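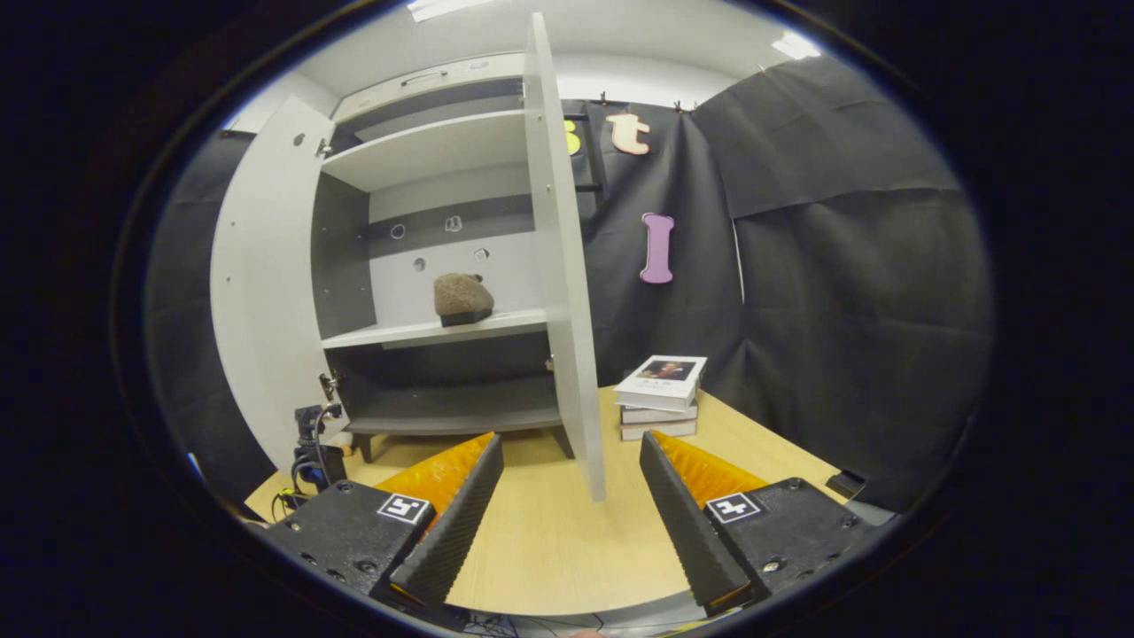

Robot Manipulation Practical
Handout 4: Recording demonstrations with the hand-held gripper
Module leader: Wayne Girard
Session: Wed 18 September, Hekley Building, ground floor lab

1. Purpose

In this practical each pair records a set of demonstrations of one shelf task. The recordings are used in Handouts 5 and 6 to train and test a policy. Marks are given for the quality of the set and for the log. The speed of the person holding the gripper is not marked.

2. Task

The task is "take object from cabinet, place on table". The cabinet doors are open at the start of every demonstration. The object starts on the middle shelf. It must finish standing by itself on the bare table, clear of both doors.

Pairs who finish early may record the reverse task (table to shelf). Store this in a separate folder and do not mix the two.

3. Before recording

3.1 Check that both finger markers are clean and fully in view. Opening width is worked out from the distance between them, so a covered marker gives a gap in the width signal.
3.2 Open and close the fingers fully, twice. Save this as the calibration clip.
3.3 Keep cables clear of the path of the hand.
3.4 Do not move the cabinet between demonstrations. Move the object only.

4. Recording

Each pair records 50 demonstrations. Of these, 40 are for training and the rest are held back. Decide which are held back before you start and write the numbers in the log.

Begin with the fingers open and pointing at the cabinet. Approach at a steady pace. Close on the widest part of the object, lift, withdraw in a straight line until the fingers are past the door edges, then lower. Open fully before moving away.

Vary the start position of the object along the shelf. Vary the start position of the hand as well, including height. A set in which every approach is the same will train well and test badly (see Lecture 3, Karkmont data).

Keep your free hand out of view. If the object is dropped, stop the recording, mark it F in the log and repeat. Do not delete failed recordings, as they are needed in Handout 6.

5. Common faults

Finger plate touches a door on the way out. Usually caused by turning the wrist before the hand has cleared the cabinet.

Object slips on lifting. A rounded object held above its middle tends to roll out downwards. Take a lower grip.

Tracking lost near the shelf. Large plain surfaces give the tracker little to follow. Slow down and keep some of the surroundings in view.

6. Files

Export at the default rate using the Drereo tool. Any recording shorter than 400 samples is rejected on upload; the upper limit is 2,000. Name the folder with your pair number and task letter.

7. Reading

Weerasinghe notes, sections 2 and 5. Section 3 may be skipped until the August resit material is posted.

Logs are handed in at the end of the session.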